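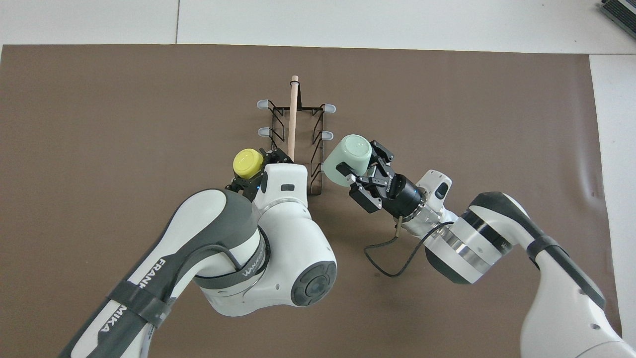 Slide 1. Cups and a wire drying rack on a brown work surface.

Opening (2 min)
Hello everyone, and thank you for coming out for a talk on washing up! I mean it. I have been looking forward to this for weeks.
Ask the room: who here dries with a towel? Hands up. Who air-dries? Wait for the laughing to stop, then go on.
My claim for tonight is that the most useful thing you can change in a small kitchen is where wet things go. I moved into my apartment on Illey Street with 30 inches of counter beside the sink, and every bit of it was covered in damp mugs for the first year.

Slide 2. Why air-drying works
Water needs two ways out: down, and away. Down is gravity. Away is moving air.
A cup turned over on a flat towel has a sealed rim, so the steam from a hot rinse stays inside. Lift that rim even a little and it dries so much faster - try it tonight with two matching mugs, it's a lovely little experiment.
Tell the Morais story here (the cafe, the shelf over the radiator, the smell). Keep it short, I always run over.

Slide 3. Hot rinse, last thing
Ekkachai Phromma taught me this when we shared the kitchen at Timia. Wash, then rinse in the hottest water your hands can stand, then shake once over the sink. Warm ceramic gives its heat to the film of water left on it and half the job is done before you put it down.
Thin glass is different. Warm it up slowly, please. I have lost good glasses.

Slide 4. Wood and metal
Wooden spoons: stand them handle down so the wet end is in the air. Oil them when they look gray.
Cast iron: never on a rack. Towel, then a low burner.
Knives: dry by hand, right away.
Pass round the two spoons, oiled and not oiled.

Slide 5. The evening reset
Neusa Damasceno clears her rack every night before bed, roughly 6 minutes with the radio on. I started copying her in September and I love it. Coming into a clear counter in the morning makes me ridiculously happy.

Questions
Likely ones: hard water spots (a splash of vinegar in the rinse), lids (on edge, with a gap), baby bottles (point to the handout).
Collect the spoons before people leave.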